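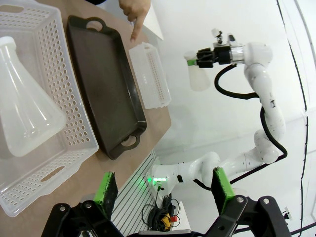 Fachbereich Laborausstattung, Standort Pamberg

4.2 Ausgabe und Rücknahme von Kunststoffgefäßen

1. Entnahme im Ausgabebuch unter der Gerätenummer eintragen.
2. Gefäße vor Gebrauch auf Risse und Trübungen prüfen. Beschädigte Stücke sind der Ausgabestelle zu melden. 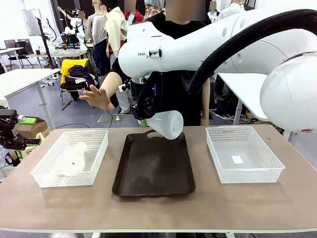 3. Nach Gebrauch mit Leitungswasser spülen, anschließend 10 Minuten abtropfen lassen.
4. Rückgabe am Schalter Hokelitz, Formblatt 1528 beilegen.

Achtung: Gefäße nicht über 53 °C trocknen.

Hinweis: Rückfragen beantwortet Piyumi Begum.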